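Kistunport Hall — Pre-Event Safety Checklist, Fan Meet and Album Signing
Artist: Alalau. Promoter: Gandach Live. Inspection completed before doors, August.

Status codes: P = pass, F = fail, C = pass with comment.

1. Capacity and entry
1.1 Posted capacity of 3,296 matches the hall permit. P
1.2 Ticket scanners tested at all main doors. P
1.3 Bag search tables clear of the exit path. C
Comment: one table stood too close to the left door. Moved and rechecked.

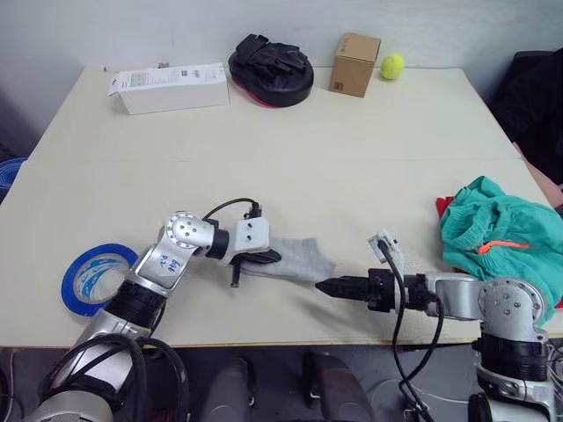 2. Barriers and line control
2.1 Front barrier locked and pinned along its full length. C
Comment: 2 pins missing at the stage-right corner. Replaced from Mowat stock.
2.2 Signing line limited to 100 fans inside the rail at one time. P
2.3 Step-free lane open from the lobby to the signing table. P
2.4 Floor tape flat, no raised edges. F
Comment: tape lifting near the photo backdrop. Must be relaid before doors — do not cover with a mat.

3. Artist route
3.1 Dressing room to stage corridor lit and clear. P
3.2 Car pickup point screened from the street. C
Comment: screen is adequate for arrival. Expect a larger crowd at departure, so add a second steward.
3.3 Gifts from fans go to the drop box only. P 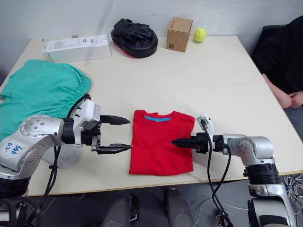
Can fans hand a gift to the artist at the table?
Gifts are turned away at the table and directed to the drop box in the lobby. Food and open containers are not accepted at either point.

4. Stage and rigging
4.1 Lighting truss certificate on site and in date. P
4.2 Backdrop frame weighted on both feet. P
4.3 Cable ramps fitted across the camera position. C
Comment: ramp end cap loose. Secured, but check again after soundcheck.
4.4 Confetti units isolated until the stage manager releases them. P 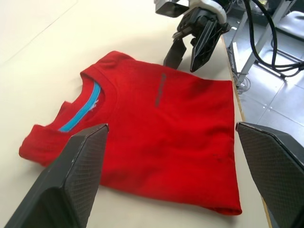

5. Medical and evacuation
5.1 First aid room staffed and signed. P
5.2 All 9 exits unlocked and tested from inside. P
5.3 Show-stop wording agreed with the host. C
Comment: the host has the short version only. Full wording to be taped to the lectern.
5.4 Radio check completed on the main and backup channels. P

Open items at sign-off: 2.4, 5.3. Doors stay closed until 2.4 is marked P.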